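The Green Underneath
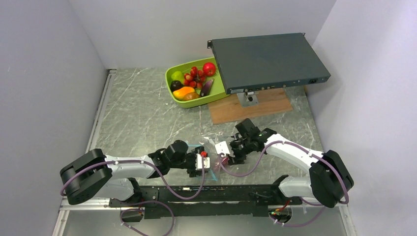 Roxana Dinu had ruined the same canvas four times when Dorin Avram came up the stairs to the Clinach studios with his coat still on and told her to stop using white.

"Stop using it where?" she said.

"Everywhere! Put the tube in the drawer."

She put the tube in the drawer. It was 30th March, the Olton show opened in 5 days, and the river in her painting looked like a wet sidewalk. She had stood on the bridge at Civberg for a whole morning to get that river (her feet were numb by ten) and she knew perfectly well that it had been alive, all of it, right up to the bank.

"What did you put down first?" Dorin asked.

"Gray."

"And before the gray?"

"Nothing. Gray was first."

He made a noise like a kettle. Then he took the palette knife and, before she could grab his sleeve, scraped a strip clean off the middle of the water, down to the weave. Roxana yelled. Ha-neul Hong leaned in from next door, saw what was going on, and stayed to watch.

"Green," said Dorin. "The loudest you have. Thin it until it runs."

It was a terrible green. It ran down the strip and over the rocks she had been proud of, and she laughed out loud because there was nothing left to protect. She scraped the rest herself. She washed the whole river in it, bank to bank, and while it was still tacky she dragged the old gray back across with the side of a big bristle brush, fast, hardly touching – and there it was! The green winked up through every gap. The water moved. She stepped back so far she hit the radiator.

"Oh, look at that," said Ha-neul. "Look at it go."

Roxana didn't answer. She was already doing the sky, with orange under it this time, and she had paint up to the elbow. Dorin finally took off his coat. He found a stool and sat down by the window.

"You'll want to fix the rocks," he said after a while.

"I'm keeping the rocks."

"They're green."

"I know," she said, and reached for the bigger brush.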